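Printing in the cold

May 18, 2019

The garage was nine degrees when I went out this morning, so the first job was the heater and the second was a cup of tea. I've had a go at four lots of white prints since March and I reckon I've finally got the hang of the colour, or at least of keeping the grubby fingerprints off it. The roll is from Sedden, 58 dollars with postage, and yes I did buy two (the second one is hidden behind the paint tins).

Most of the week went on sanding. I started at 200 grit and went up from there, with the radio on and a mask that fogs my glasses every time I breathe out. Flat faces are easy! Curves are a pain in the neck, and inside curves are worse.
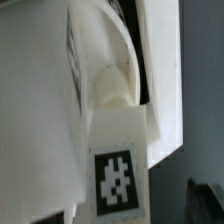
Sanding sponges are what I should have bought in the first place. I got a pack of five at the hardware shop in Otham and they bend into places a folded bit of paper never will. For a hollow like the one in the big white arc, with that rounded knob sitting inside it, I'd tear off a corner of sponge and go in with one finger, nice and slow. Little dark specks in there still bug me, mind you, and they show up something shocking on white. An old toothbrush is next on my list, then a wipe with a damp cloth.

Tomorrow I want to tidy the bench, sort the offcuts into the ice cream tubs and find the lid for the primer. If anyone has a favourite primer for pale plastic, leave me a comment, I'm on my last half tin.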